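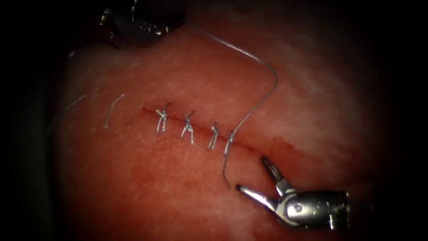 Interrupted stitches on a practice pad – how long to leave the tails, and when do I cut?

Asked by Meenakshi Tomar
Viewed 2419 times

Working on simple interrupted and the stitching part is going OK, I think. Spacing is fairly even, knots hold. It's the ends that bug me.

I tie, trim, move on, and the tails go every which way. Some of them cross in an X, some lie down over the cut. Then on the last stitch of a row I've still got a long strand coming off it and I never know how much to leave. If I cut close, the knot looks like it wants to open. If I leave more, it looks messy and gets grabbed by the next throw.

So:

How long should tails be? The Willov handout just says "short," great, thanks.

Do I cut each one as I go, or tie the whole row and cut at the end? A girl in my lab section swears by the second way.

Also does it matter which side of the cut the knot sits on? Mine are sort of wherever they landed.

Thread is a gray one out of a Lultholm kit, no size on the packet that I could find. Skills check is in June. Not panicking yet but close.

Edit: to clarify, this is all pad work, nothing alive. Vet tech program, if it matters.

Answered by Marisa Mazza

OK quick one, on break.

Tails first. Depends on the thread. Braided stuff (silk and such) grips itself, so you can go fairly short, an eighth of an inch is plenty. Slick monofilament – nylon, polypropylene – has memory and the knot wants to creep, so leave closer to a quarter inch and put in an extra throw. If yours is stiff and keeps its kinks from the packet, it's probably monofilament. That would explain the knot that "wants to open." More throws fixes that, long tails on their own don't.

Long enough for somebody to grab when the stitch comes out. Short enough not to reach the next knot. If your tails touch the neighbor stitch they're too long or your stitches are too close, one or the other.

Splaying is fine. Really. A stiff thread is going to stick out in whatever direction it likes. I've never seen anyone lose points for an X.

Cutting: as you go, for plain interrupted. Tie, check it's flat, cut, next. There is a reason people sometimes leave ends long and tag them (when placing is awkward and they want all of them in before tying) but that's a different exercise and you'd be told. On a straight cut on a flat pad just cut. Otherwise you end up with a bird's nest and you pull the needle through your own loop. Ask me how I know.

That long strand at the end of the row isn't a tail yet, it's your working end, needle side. Trim it the same as the others. Both ends at once if you can, hold them together with a bit of lift and slide the scissors down, tip turned a little so you don't nick the knot.

Knot side: pull them all to one side. Your instructor may be pickier about this than me. A knot sitting right on top of the cut can press into it and it's a pain to get at later. Loads of practice rows have them dead center though and the edges still come together nicely, so don't unpick a whole row over it.

Other thing that helped me a ton was switching colors between rows. Same pad, same spacing, different thread color for each cut, so when you look back you can see which row was which try.
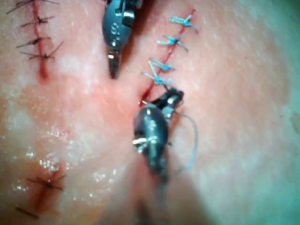 Black thread on the left-hand cut, light blue on the one right of it.

Dark colors show the knot better, I find. Pale blue I can see against red but the gray kind goes invisible on me as soon as there's any shine on the surface. If your program lets you buy your own, get black for practicing. The Fostau store used to sell mixed packs, not sure they still do.

And pick up the snipped bits between rows. They look just like tails from an angle and you'll wonder wich stitch they belong to.

Comment from Meenakshi Tomar: Ohh the extra throw. I was doing two and calling it done. Tried it with one more tonight and it sits way better. Thank you!!

Comment from Marisa Mazza: Two won't hold in nylon, no. Also make sure they're going opposite ways each time, otherwise you've got a granny and it slips.

Answered by dafis_262

just do more of them. i did 200 before mine looked decent, most of it watching tv

dont yank the knot down hard either, edges should touch and thats it. if the pad puckers up between stitches its too tight

Comment from Meenakshi Tomar: 200 on one pad?

Comment from dafis_262: no lol went thru 3. start new cuts away from the old ones, they tear once the holes get close together

Answered by Lultholm Fan

Agree with most of Marisa's answer but our teacher wanted tails all the same length, like measured. She'd put a ruler down. So check your grading sheet before June, some of them have a line for it and some don't. Ours also took off for stitches not square to the cut, and that one cost me more than tails ever did. Needle in straight down, same distance out on the far side as the near side.

If there's no line for tails on the sheet, go with a quarter inch and move on with your life.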